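Two hands, one cube, and a week of settings
30 Jun 2018

I have been meaning to write up the hand comparison since we got back from Skakside, and I finally have enough notes to do it. We have two controllers to choose between. One is the Kyei, which we have used since December. The other is Nosus, which is newer and does more of the finger timing for you. The arms and hands stay the same for both, so any difference should come from the software.

The task is a simple one. Pick up the cube, lift it, put it down somewhere else. I like a puzzle cube for this because the edges are sharp and the size is awkward for fingers built on a human plan. A round tray goes in the middle of the table between the arms.

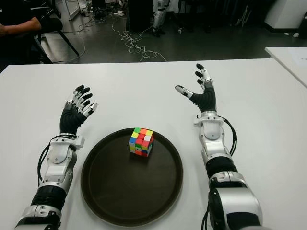

I started with the Kyei. It wants a closing speed and a force limit for each finger, and it wants them typed in by hand. I set the limit at 30 percent on all of them and left the thumb slower than the rest. The manual suggests 50, but that is for heavier things, and I would like to keep the fingertips in good shape.

My plan was 50 picks per controller, and I stuck to it. The Kyei is predictable. If the wrist is lined up, the grip is fine, and if the wrist is off by a little, the thumb meets a corner and the cube turns. You can see the mistake coming before the fingers close. I don't mind that in a controller.

Nosus is quicker to get going. You give it a grasp type and it works out the order of the fingers. I had it running before lunch, where the Kyei took me most of a day the first time.

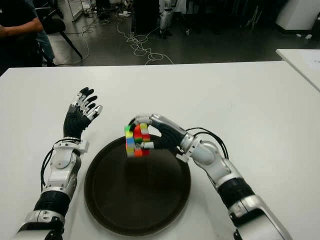

The part I don't like is the release. Nosus opens all the fingers together by default, and the thumb tends to give the cube a small push on the way out. There is a setting for a delayed thumb, two menus down – it helped once I found it. The Kyei lets me script the release in any order I want, so I never had to think about it there.

Cables are the other thing. Both systems will happily plan a wrist turn that pulls on the loops at the back of the hand, and neither one knows the cables exist. I now put a rotation limit on each wrist before doing anything else. At Rurnby they run the cables in clips along the forearm, and I may copy that.

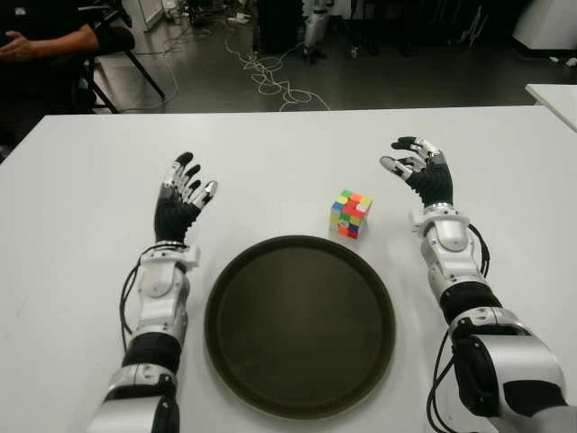
As for placing things down, I tried both the tray and the bare tabletop. The tabletop is easier to plan for, with no rim to clear, and I could bring the hand in lower. With the tray I had to add some height to the approach, and then the arm takes a longer path and the whole cycle slows down.

Price matters too. The Nosus license we were quoted is 3,000 a year, and the Kyei is 2,000 with fewer updates. For one bench I would keep the Kyei and live with the typing. If we add a second bench I would look at Nosus again, mainly for the setup time.

Next I want to try passing the cube from one hand to the other. I have a first script for it on the Kyei, and the left thumb still closes too early.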